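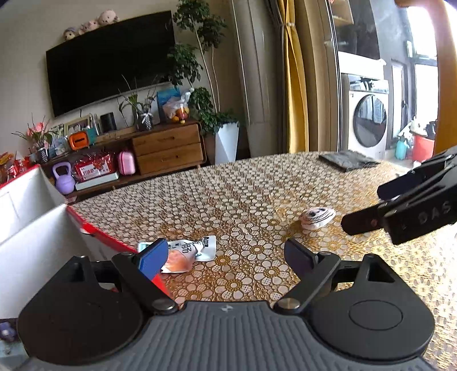
3.2 Collection sessions

The capstone group worked in pairs, each student operating a hand-held gripper at a round table in a furnished living room. The laboratory bench used in May was dropped after the pilot, as its plain gray surface gave policies that did poorly on patterned backgrounds. All sessions reported here used a lace-patterned tablecloth, which was left in place between trials. Objects were everyday items of low stiffness or irregular outline, among them snack bags, soft toys and folded cloth.

Each trial began with the objects placed by hand according to a card drawn from the Pindolard set, which defines 16 starting layouts. The operators then carried out one instruction, such as moving a bag to a box. Trials in which an object left the table were marked as failed but kept. The students recorded 1405 trials, of which 700 used a single gripper and the remainder used two.
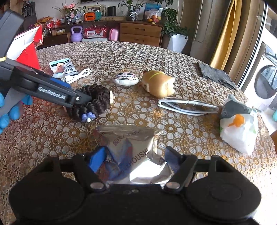

Figure 3. Two-gripper session. A crumpled foil snack bag lies between the fingers of the near gripper; a second gripper, held in a gloved hand, extends in from the upper left. Soft toys and folded sunglasses are among the other objects on the cloth.

Foil packaging was the most difficult class to label. Its outline changes with every grasp, and reflections from the surface shift as the gripper moves. Lucero and Van Dijk labeled grasp onset independently for 322 trials and settled differences by joint review. Most disagreements concerned the moment of first contact, where the bag deforms before the fingers close. We therefore define onset as the first sample at which finger motion stops, following the Drekum protocol. The definition is less suited to squishy toys, which continue to compress under load, and for these the onset label should be treated as a lower bound.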